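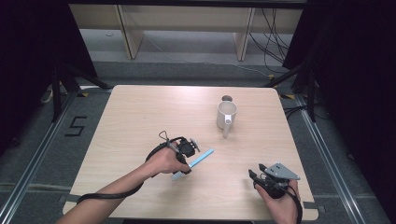 How to clean and re-oil a light wooden desk top

Sevham Home Workshop
Updated 10 Jul 2024

A desk that is used every day needs more care than a dining table. Forearms rest on the same two spots, mugs get put down without a mat, and the front edge goes grey long before the rest. The method below is for oiled tops. If yours is varnished, do steps 1 and 2 and stop there.

To find out which you have, put a drop of water somewhere out of the way and leave it for 10 minutes. On varnish it will still be sitting there as a bead. On oil that has worn thin it soaks in and leaves a darker patch, which fades as it dries.

What you need

Washing-up liquid and a bucket of warm water
Three or four cotton cloths that don't shed
Sanding pads, medium and fine (we use the Plolteck foam ones)
A very fine finishing pad, 3000 grit, if you want a smoother feel
Clear hard oil – we use Grundlow 599, but any clear oil sold for worktops will do
Masking tape
Gloves

Step 1: Clear and wash

Take everything off the desk, unplug whatever has a lead running to it and pull the leads out of the way. Wring the cloth out until it is only just damp and wipe along the grain. Change the water when it turns cloudy. The front edge usually wants two goes. Dry the top with a clean cloth as you work and leave it overnight.

Step 2: Deal with marks

White rings are damp trapped in the finish and often go by themselves in a warm room over a week. Black rings are deeper, and you will have to sand them out or live with them. For ink, try a little washing-up liquid on a cotton bud before anything stronger. Don't use bleach or cream cleaner on oiled wood.

Step 3: Sand lightly

Start with the medium pad and go with the grain in long strokes, using the same pressure from one end to the other. You are taking off the tired surface, so a few passes are plenty. Then do the same with the fine pad. Be gentle at the corners and around any cable hole, where it is easy to leave a dip. Hoover up the dust with a brush head and wipe over with a barely damp cloth.

On a veneered desk skip the medium pad. The Hoarau tops we sell second-hand are all veneer, and we only ever use the fine one on them.
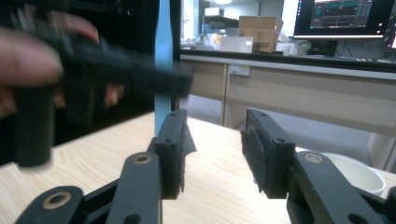 Colour is the thing people worry about most before oiling. Every oil darkens wood a bit, and "clear" on the tin only means there is no stain in it. On a light top with a pale, fine-grained finish like this one, even a small change is noticeable, so do a test patch on the underside and let it dry for a full day before you judge it. If it comes up too yellow, look for an oil sold as natural or raw, which has a little white in it.

Step 4: Oil

Work at room temperature, some 22 degrees if you can, with a window open. Put masking tape round the inside of the cable hole so that oil doesn't pool there. Stir the tin – don't shake it.

Pour a small amount on a folded cloth and spread it along the grain in a thin coat. Leave it for as long as the tin says, then wipe off all that hasn't soaked in. Any left behind will dry sticky. Let the first coat dry overnight, rub over with the very fine pad and put on a second.

Lay used cloths out flat outdoors to dry, or soak them in water before they go in the bin. Oily rags left in a heap can catch fire.

Step 5: Put it back in use

Light use is fine after a day or two. Keep hot mugs and wet cloths off it for a week, and don't put rubber feet or a desk mat down until the smell of the oil has gone. After that, a wipe with a damp cloth every few days will do, and a fresh thin coat each April.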